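Mosidwood Truck Owners Club
Minutes of the August general meeting

Place: back room, Mosidwood branch library
Called to order: 7:05 p.m.
Members signed in: 55

1. Minutes of the last meeting

The minutes were approved with one correction. The tire swap was held in the north lot, and the draft had it in the south lot.

2. Membership

Paid membership stands at 191. The renewal form on the website still asks for a fax number, and that field will be taken out. Members who pay by check were asked to write their plate number on the memo line, as two checks came in last month with no way of matching them to a household.

A member asked if a household with two trucks needs two memberships. It does not. One membership covers everyone at the address, with one vote.

3. Fall tow day

The gravel lot behind Lefèvre is ours for the tow day again, on the same terms as last year. The club brings its own cones and leaves the loading dock clear. Gates open at 8 a.m. and trailers must be off the lot by 4 p.m.

The backing course will be laid out in the same L shape. Several members said the last turn was too tight for crew cabs with the long bed. After discussion it was agreed to move the outer line of cones out by 10 feet and leave the rest alone.

Every truck that tows will have its hitch, chains and trailer lights looked over at the gate. Trucks with no working trailer lights may park and watch but may not run the course. There was an objection that this turned people away last year. The rule was kept on a show of hands.

Lunch: the grill is available. Buns and drinks will be bought by the club, and members bring whatever they want to cook.
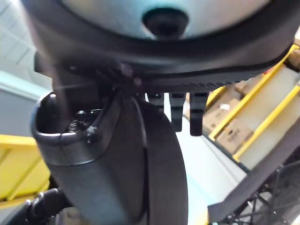
Minutes by the Recording Secretary

4. Brake fluid and coolant order

The group order from Brarudex closes at the end of the month. Coolant comes by the case only, so members who want single jugs need to find someone to split with. A sign-up sheet went around during the break. Nothing will be ordered for anyone who has not paid by the closing date.

A member reported that one case from the spring order had a leaking cap. Brarudex credited the account and the credit will be taken off this order.

5. Recall notices

Members with older trucks were reminded that recall letters go to the address on the registration, and that a truck bought used may have open recalls the last owner never dealt with. The lookup by VIN is free. The club will put a link to it on the front page of the site in place of the old photo contest banner.

One member had a recall repair done and was charged for a shop fee. The advice from the floor was to take the invoice back to the service desk and ask for the fee to be removed, then call the manufacturer's customer line if that fails.

6. Bed covers

The Skorus folding cover was passed around the table in its demo size. Questions were mostly on the rear seal and on how it clears a toolbox mounted at the cab. The shop has offered members a discount on orders of 3 or more. The club takes no position on the product. Anyone interested should leave a name and bed length on the sheet by the door.

There was a longer discussion on hard covers against soft ones for people who haul firewood. No motion was made.

7. Club tools

The transmission jack is back and may be borrowed again. The large torque wrench is still out and overdue. Whoever has it should bring it to the next meeting.

Motion to raise the tool deposit. Seconded. Failed on a show of hands.

Motion to limit loans to two weeks, with one renewal if no one else is waiting. Seconded. Carried.

8. Other business

The parking lot lights at the library go off at 9:30 p.m. Members should be out of the building by 9:15.

A request was made for a winter talk on block heaters and batteries. Held over to the next meeting.

The lost and found box has a tailgate key, a pair of work gloves and a trailer ball cover.

Adjourned at 8:50 p.m.

Action items
Take fax field off renewal form
Change cone plan for tow day
Send Brarudex order after closing date
Put VIN lookup link on front page
Post new loan rule on the tool cabinet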